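The case against the properly laid table

There is a shop in Ultwood that will sell you a placemat, a charger to go on the placemat, a plate to go on the charger and a smaller plate to go on that, and the woman at the till will tell you quite seriously that this is how people live now. I went in for a butter dish. I came out with nothing, and a bad temper that has lasted since June.

I have no quarrel with plates. My doubts are about the layers, and the idea that has crept into magazines and Sunday supplements that a weekday supper goes better if you have put three flat things under it first. We are told it slows us down and that children brought up with placemats talk more at meals. I have never seen the evidence for this. I grew up in a house in Povham with bare boards and one cloth for Christmas, and my family could not be made to stop talking.

Count up what a mat does. It keeps a hot dish off the wood, so long as it is thick enough, and most of the pretty ones aren't. It catches crumbs, which then have to be shaken off it, along with the crumbs that missed. If it is woven it holds gravy in the weave for ever. And it slides. Every mat I have owned has slid, more so with a cloth underneath, and people will put a cloth underneath.

My friend Baldur Steinarsdóttir disagrees with all of this. She lays a table for 20 every summer at Skonstead and she does it well, I'll give her that. Her view is that a tray or a mat marks out a person's place, and that guests relax once they know which bit is theirs. I said a chair does that. She said I was being difficult.

Still, I tried it her way for a month, at home, with what was in the cupboards. Cloth first, then pattern, then plate, with a tray for carrying and the cutlery wherever it would go.

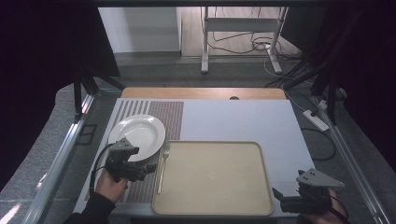 White plate on the patterned side, beige tray nearer the front, fork lying along the tray's left edge.

What strikes me about a table like that is how much of it is used up before any food arrives. You have covered a perfectly good wooden top so that it won't be marked, and put a pattern on the cover so that it won't look dull, and then hidden a good part of the pattern with a plate. The only wood left showing is a strip at the far side, where it is no use to anyone who wants to admire it.

The tray is the item I would defend, with reservations. A tray has a rim and a job. You can load it in the kitchen, walk through with it and clear up with it afterwards. What I don't understand is the fashion for leaving it on the table during the meal as a sort of beige island. It takes up the room of a serving dish and a bread board together, and a fork laid on it looks as though it is waiting for a bus. Either eat off the tray, in an armchair, as is decent, or put it back beside the fridge.

The money is harder to laugh at. The Amini range in that shop window comes to more than 200 pounds once you have mats, chargers and runner for a table of 4, and you still can't eat your dinner off a runner. One of the supplements claimed that it took 2,000 hours to get the weave right. I can believe that, and I'm sorry for whoever did it.

Baldur says I am missing the point, that it is about taking trouble for people. Perhaps. I would sooner the trouble went into the potatoes. When I eat at her house I notice the soup, which is very good, and the bread, and whether there is a draught from the hall. I could not tell you what was under my bowl.

My month ended early, in any case. The mats are in the drawer with the fondue forks, and if anyone in Povham wants them they can have them, chargers not included, as I never did buy any. I am still looking for a butter dish.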